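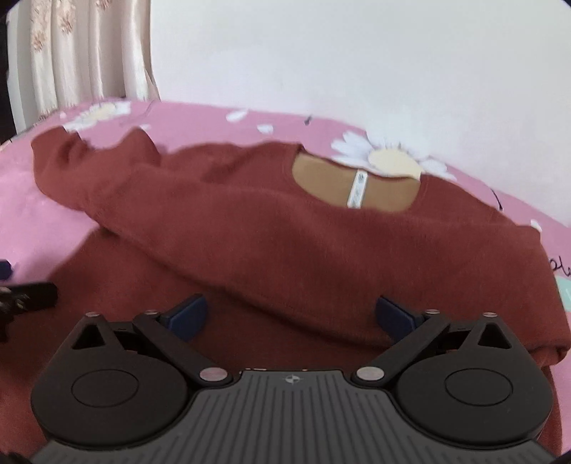 The clothes exchange of the Laizer housing association will open again in November, and this time it will take knitted clothing in all adult sizes. The association announced the news in its monthly letter to residents. Last winter the exchange accepted only coats and children's clothes, and many people asked why they could not bring jumpers. A jumper is easy to give away, but it needs a little preparation at home. It should be laid on its front on a flat surface, and a bed is good enough for this, like the one with the pink daisy sheet and the rust-red knit on it. The sleeves are then brought over the back and made flat. A sleeve which stays bunched up will make a thick place in the fold, and the pile on the shelf will lean to one side.

The exchange is held in the former post room on Jirkasmont, next to the bicycle store. During the last season residents brought 1,345 pieces of clothing, and most of them found a new owner before spring. What remained was passed to Nomico, a second-hand shop in the same street, which will take the remaining clothes again this year.

The room is small and has only 24 shelves. For this reason the association asks that every household brings at most 10 pieces at one visit. Clothes should be washed, with the pockets empty and the buttons closed. A small hole is accepted if it is marked with a piece of light thread, so that the next person can see it and decide. Shoes, bed linen and curtains cannot be taken. 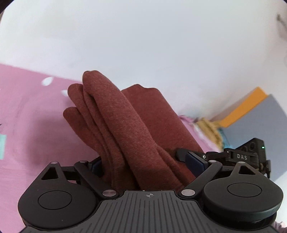 Knitwear will have its own shelves along the wall by the window, and it will not be put on hangers. The association explains that a heavy jumper becomes long at the shoulders when it hangs for several weeks. Folded pieces will be placed with the rounded side to the front. Thick knits, such as the dark red one with its soft ridges of fabric one over another, should go at the bottom of a pile, and thin cardigans at the top. Visitors are asked to fold a piece again after they have tried it on.

A similar exchange in Brusel began with knitwear two years ago, and the organisers there have given their shelf labels to Laizer. The labels show the size and the washing temperature. Residents who know the temperature are asked to write it on a slip of paper and leave it inside the collar.

The exchange will be open in the afternoon from three o'clock until six. Entry is free, and it is not necessary to bring something in order to take something. A table for small repairs will also be available, with needles and wool in 20 colours. Residents who cannot carry their clothes to the post room can leave a note in the association's letter box, and the bags will be collected from their door.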